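Floor Space and Loose Cable

Shared workrooms fill from the floor up. At Bokside, the 504 square foot room was surveyed in December, and cable took the first page of notes.
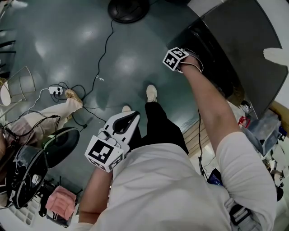

Power strips were moved to the wall side of each desk. Cords longer than 10 feet were coiled and tied, with the walkways kept clear.

Standing items came next. Fans and bins now get a fixed spot, 4 feet from any door. Counters hold only what is used daily.
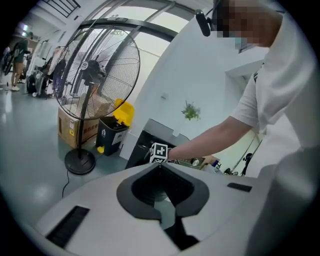

Pedestal fan, cardboard box and yellow-lidded bin near the counter.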